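# Lakach tightens washing and labeling rules for knitwear sold as shrink-resistant

25 May 2019

Knitwear sold in Lakach as "shrink-resistant" will have to pass a standard wash test before it can carry the claim on its label, under a rule adopted by the town's trade standards office. The rule covers sweaters, cardigans, scarves and knitted blankets made from wool or from blends in which wool is the largest single fiber. It does not cover socks, felted goods or items sold as dry-clean only.

Until now, the term had no fixed meaning in local trade. A maker could print it on a care label after treating the yarn, after treating the finished garment, or after no treatment at all if the knit was judged dense enough to hold its shape. Inspectors could act on a complaint only if the garment failed to match a written statement on the label, and most labels gave no figure to measure against.

The new text sets one. A garment must lose no more than 2 percent of its length and 2 percent of its width after the full test cycle. Both measurements are taken flat, between marks sewn into the fabric before the first wash. If either one exceeds the limit, the claim cannot be used.

## How the test works

The test uses a front-loading machine at 40 degrees Celsius, with a neutral detergent and a cotton ballast load. Each sample is washed, spun, laid flat and left to dry at room temperature before it is measured. Tumble drying is not part of the procedure, and a garment that passes may not be advertised as safe for the dryer unless it has been tested for that separately.

Samples are conditioned before the first measurement. Wool takes up moisture from the air, and a piece measured straight from a dry stockroom can give a different reading from the same piece left overnight in a humid one. The rule requires the same room conditions for both readings and asks the laboratory to record them on the report.

Three garments of the same style are tested. Results are reported for each one and are not averaged. Under an earlier draft, an average was allowed, but it was removed after trial runs in April showed that one badly shrunken sample could be hidden by two good ones.

The office contracted Corkus, a textile laboratory, to run the trials. Svenja Holzer, who led the work there, said the main source of disagreement between test runs was the measuring step.

"A knit is easy to stretch by hand without noticing," Holzer said. "If one technician smooths the fabric and the next one only lays it down, you can get a difference larger than the limit. The written procedure now says how the garment is placed and how long it rests before the ruler goes on."

## Why wool shrinks

Two separate effects are involved, and the rule treats them differently. The first is relaxation. Yarn is under tension when it is knitted, and some of that tension remains in the finished fabric. When the garment is wetted, the loops move toward a more stable shape and the piece becomes shorter or narrower. Most of this change occurs in the first wash.

The second is felting. The surface of a wool fiber is covered with small overlapping scales. In warm water, with movement, the fibers travel past one another in one direction more easily than in the other, and they lock together. Felting builds up over repeated washes and cannot be reversed by blocking or steaming.

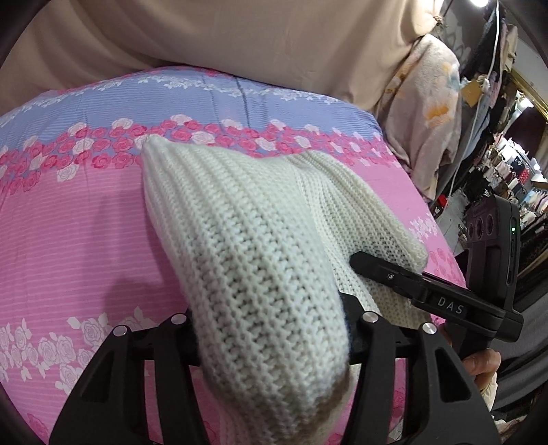 Construction affects both. Loosely knitted fabrics leave the yarn more room to move and generally felt sooner than tight ones made from the same fiber. Ribbed fabrics add a further difficulty, as they draw in across the width when they relax and can be pulled out again with very little force. For that reason the procedure calls for ribbed sections to be measured by length only, with width taken on a plain section if the garment has one. Where the whole garment is ribbed, width is measured after a fixed rest period and marked as such in the report.

Treatment can reduce felting by smoothing or coating the scales. The common methods are a chemical treatment that removes part of the scale edge, a thin polymer coating, or the two used one after the other. The rule does not favor any of them. A maker may use any process that is otherwise legal, and an untreated garment that passes can carry the claim.

## Labels

Labels will have to show the wash temperature used in the test and state whether the claim applies to machine washing or to hand washing only. The fiber content must appear on the same label and not on a separate hang tag, which is often removed at the time of sale.

Wording such as "virtually shrink-proof" or "will not shrink" is not permitted, even for garments that pass. The approved term is "shrink-resistant," followed by the temperature. Translations may be added below the approved term in letters of the same size or smaller.

Stock already in shops may be sold with its present labels through the end of the year. After that, sellers must either remove the claim or show a test report for the style. A report is valid until the maker changes the yarn, the stitch, the treatment or the finishing process. A change of color does not require a new report if the dyeing method stays the same.

## Cost and effect on small makers

A full test costs the maker 34 per garment style in office fees, in addition to the laboratory's own charge. The fee is the same for all firms regardless of size. Small producers objected to this during the comment period, arguing that a workshop that knits a few dozen pieces of each style pays far more per garment than a factory does.

Bohdana Horobets, production manager at the knitting firm Zhuravel, said the company would have most of its winter line tested but would drop the claim from short-run styles.

"On a run of 2,000 sweaters the fee is not a consideration," Horobets said. "On a small run it is, and we also lose three garments to the test. For those we will print plain washing instructions and leave the claim off."

The office made one change in response. Styles that differ only in neckline, sleeve length or fastening can now be grouped under a single report, provided the yarn, stitch and finishing are identical. The sample set must include the largest size offered in the group. A proposal to accept results from a maker's own washing machine was rejected on the ground that drum size and agitation vary too widely between household models.

Retailers raised a different point. Distier, which sells knitwear from several makers, asked who would be held responsible if a garment with a valid report shrank beyond the limit in normal use. Under the adopted text, the maker is responsible for the accuracy of the report, and the seller is responsible for making sure that a report exists and matches the style on sale. A seller that can produce the correct report will not be penalized for a garment that later fails.

## Complaints

Buyers who believe a labeled garment has shrunk beyond the limit can bring it to the office along with proof of purchase. Inspectors cannot measure the loss directly, as the garment's size before washing is usually unknown. They will compare it with an unwashed piece of the same style and size, obtained from the seller or the maker. If no such piece is available, the style can be sent for retesting from current stock.

If a retest fails, the claim must be withdrawn for the whole style until a new report is filed. The maker pays for the retest in that case. If the style passes, the office carries the cost and the buyer is sent a copy of the result.

Garments washed above the labeled temperature or dried in a machine are excluded. The office said heavy felting with matted seams would normally be treated as a sign of washing outside the instructions, but that each case would be examined separately.

The full procedure, including the measuring diagram and the list of accepted detergents, is available at the trade standards office counter in Lakach. Makers can submit samples once the registration form has been issued.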